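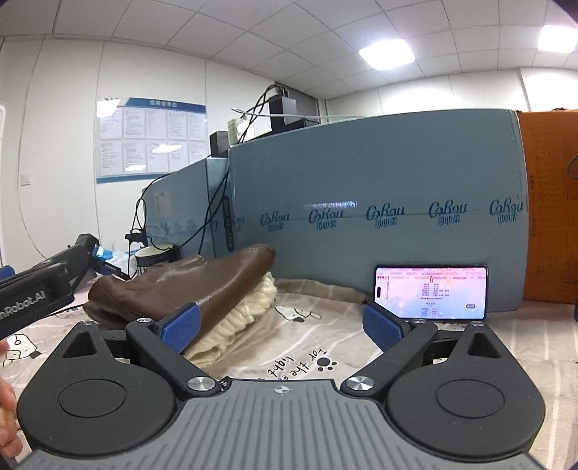
Vendow to open tablecloth and table linen shop in Fekholm

FEKHOLM, April – Household textiles seller Vendow will open its first high street shop in Fekholm this month, taking over the former Kolář shoe shop. The ground floor will stock 200 designs of tablecloth, including patterned cloths cut to length while customers wait.

The shop will employ 18 people, most of them part time. Vendow has sold by post until now and sent out 3000 orders from its Fekholm warehouse last year.

"People want to feel a cloth before they buy it, and they ask us about hems and washing," said Přemysl Michalík, managing director of Vendow. "We can answer that better over a counter."

Doors open at 9 am on Wednesday. Napkins and runners from the Zunix range will follow later in the spring. Postal orders will continue as normal, and returns can be handed in at the shop with the delivery note.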